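About Brasard

Brasard is a presentation-sharing site for teachers, trainers and students. We started in 2000 with 35 slide decks on group work and organizational behaviour, most of them from one college course in management. The collection now covers economics, biology, computing and health as well.

Anyone can browse and download without an account. To upload, you need to register and confirm that the slides are your own work. Each deck is checked for readable text and a working title before it is listed, which normally takes 4 working days.

We also run Dultetti, a tool that turns the text of a slide deck into an outline. It was built with our partner Pidia and is free for decks of up to 15 slides.

If you find your work on the site without your permission, write to us through the contact form and include the page address.

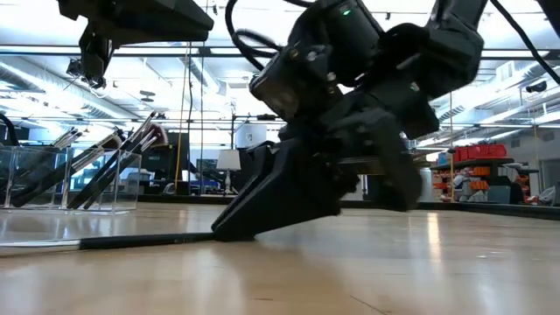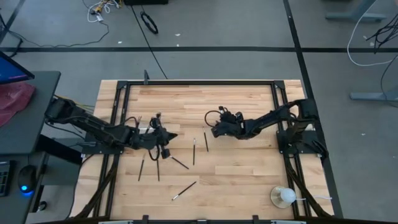 Palacios, August

The help pages have been updated for the new school year. Uploads in older file formats are still accepted, but the preview may leave out speaker notes.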